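15 December 2019

Nesier cell, equipment list, second pass

OK, so the quotes are in (well, most of them) and I want to get this written down before I forget which number came from which phone call. The first pass from last month is in the shared folder. Ignore the gripper page in it, it was wishful thinking.

Arms first. We are going with 2 and I'm going to stop arguing with myself about it. One arm and a clamp on the table would be a lot cheaper and I did draw it up, but every time I try to work out how the clamp lets go of a bottle and grabs it again on a clean spot, I end up with a turntable, then a second clamp to hold things while the turntable moves, and by then the savings are gone. With two arms, one holds and turns and the other one wipes. Same as a person does it!

Farnonach quoted the arms with controllers, base plates and a teach pendant each. We don't need a pendant each. I asked them to requote with a shared one and they sounded surprised, but they said they'd do it. Lead time is nine weeks from the deposit, and the deposit is 30 percent. I had it in my head as a flat fee for some reason, so the cash flow sheet is wrong and needs fixing before anyone else opens it. (If you already opened it – sorry, the total at the bottom is fine, it's the timing that's off.)

Siqueira still hasn't sent the long version. Their short version is cheaper on the arms and says nothing at all on cabling, mounting or shipping, so I can't compare it with anything. I'll chase them once more. I liked talking to them a lot more than to Farnonach, for what it's worth, and they were the only ones who asked what the arms would be touching.

Grippers. This is where the money is going to leak out if we let it. The Skomo parallel jaws are the ones we borrowed in the fall and everybody got along with them. Flat pads, though. On a straight-sided carton they're great, on anything rounded they touch along a thin line and the bottle swivels. I tried it by hand with a pair of flat blocks from the scrap bin and an empty, and it spun right out. So for the holding arm I want the Skomo body with soft shaped fingers, and we should cast those ourselves and keep a molding budget line instead of buying their catalog ones. For the wiping arm the plain jaws might be enough, as long as the cloth stays in them. That's a big if and I'm writing it down as one.

Things I forgot on the first pass and have now added:

- Spare finger pads. A bag of them, not a pair.
- Drip tray, or a mat with a lip, sized to the table we already have.
- Sleeves for the arm joints nearest the work. Farnonach's standard covers are rated for dust and I'd like better than dust.
- Cloths. Sounds silly on an equipment list, but if we switch cloth halfway through we'll be retuning everything, so buy the lot from one batch.
- Cable covers for the run from the wall to the table legs.
- Shipping. How did I leave off shipping.

Things I took out: the second lighting bar, the fancy label printer, and the force sensor on the holding side. I went back and forth on the sensor. The wiping side needs one, no question, you have to know how hard you're pressing. The holding side could go either way and the mounting flange is the same, so it can be added later without taking anything apart. Parked.

Cameras I'm leaving alone until we know how high the arms sit. No point buying lenses twice. I've put in a placeholder based on what we paid last time and marked it yellow in the sheet.

Timing. If the deposit goes out as soon as we're back from the break, nine weeks gets the arms here with some room before April, and April is when the Nesier folks want to see something moving. It doesn't have to be good. It has to move, and wipe something, and not drop it. The fingers can be cast while we wait, and the table bolts too (ask whether we can drill into it or have to clamp, I still don't know).

Open questions, for whoever reads this next: who signs for the deposit, does the service contract start on delivery or on first power-up, and can we send back an unopened gripper?
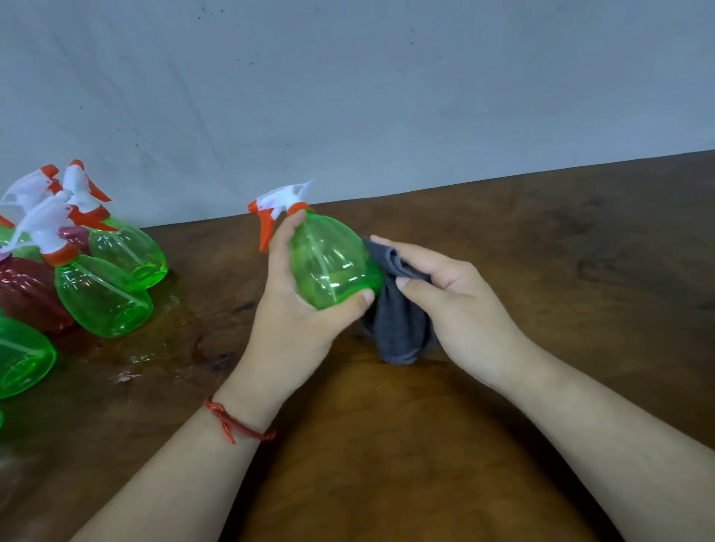
Sleeves and the tray are the lines I expect to get pushback on, so a bit more on those. The bench work is wet work. There's a puddle under the green and red bottles at the left end, and drops out toward the middle of the table, which is right where I had penciled in a base plate. That base plate moves. The other thing is the hold. The left hand has its fingers wrapped up the fat part of the bottle toward the neck with the thumb over the front, and the right hand only pinches the cloth, all bunched up, with a loose end hanging down. So the holding fingers want length and curve more than they want force, and I'm going to ask Skomo what the longest finger is that their jaw will carry before I sign off on a size. The loose end of cloth worries me too – I can see it getting caught between a jaw and the trigger. Adding a cloth holder to the list, price to be filled in.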